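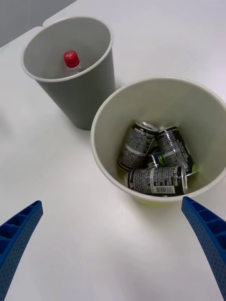 Home Products Guides Spares Contact

6 min read

Section 5: Descaling your Fumham kettle

This section covers the Fumham in both sizes. If you have the older Dunleavy, stop reading and go to Section 6, where the steps are similar but the lid comes off in a way we have since thought better of.

5.1 When to descale

The amber light by the handle comes on after 100 boils. It can't see inside the kettle. It counts, and that is the limit of its talents. In a soft water area you may find the light on and the kettle spotless, in which case hold the base button until the light goes out and carry on with your life. In a hard water area you will have noticed flakes in your tea well before the light did.

Do it sooner if:

- the kettle has got louder
- it clicks off before the water is properly boiling
- a guest has looked into their cup and then at you

5.2 What you need

One sachet of Flarnent descaler, or 53 g of plain citric acid powder, weighed. A mug with a handle. A soft brush, if you own one. Half an hour during which the household can do without tea; Tuesday morning is traditional in our office, for reasons lost to history.

CAUTION: Do not use malt vinegar. It does work. The kettle will then taste of chip shop until April, and the warranty team has asked us to mention that this is not a fault.

CAUTION: Never mix descaler with bleach or any other cleaner.

5.3 Descaling

1. Switch off at the wall, lift the kettle from its base and let it cool completely. Adding powder to hot water makes it foam, with some enthusiasm.

2. Take out the spout filter. Pinch the two tabs and pull straight up. If it resists, you are pinching the wrong tabs.

3. Fill with cold water to the middle line. The top line is for boiling. Filling to the top line at this stage gives you a clean worktop as well, whether or not you wanted one.

4. Add the powder and leave it for a minute. Do not stir with anything metal.

5. Put the kettle back on its base, switch on and bring it to the boil. Stay in the room. Open a window if you have used the citric acid and are sensitive to the smell.

6. Once it clicks off, leave it to stand for twenty minutes. Drop the spout filter into a mug and pour a little of the hot liquid over it.

7. Empty the kettle down the sink, slowly, pouring away from yourself. Keep it off marble and other natural stone, which it will etch.

8. Rinse three times with cold water. Then fill, boil and throw away one full kettle. This is the step everyone skips, and the one most of our letters are about.

9. Brush the filter under the tap and click it back in. Hold the base button until the amber light goes out.

NOTE: Brown marks left on the floor of the kettle are usually minerals and harmless. Repeat steps 3 to 8 once. If they are still there, they have moved in, and you may as well get used to them.

5.4 If something goes wrong

The light will not go out. You are letting go too early. Hold the button for a full six seconds, counting like an adult.

The kettle will not switch on afterwards. Check that the contacts underneath are dry. Wipe them with a cloth and leave the kettle upside down on the draining board overnight. Do not use a hairdryer.

The lid no longer shuts. The filter is in back to front.

Water tastes sharp. See step 8, and be truthful with yourself about whether you did it.

5.5 Filter jugs

The Ullutier jug will make descaling less frequent if you change its cartridge when you are supposed to. A cartridge that has been in since you moved house is furniture.

Section revised by Oleksandra Didenko, who would like it known that the hairdryer line was added after a phone call.

Next: Section 6, Dunleavy models

We use cookies to remember which kettle you have. Accept Manage settings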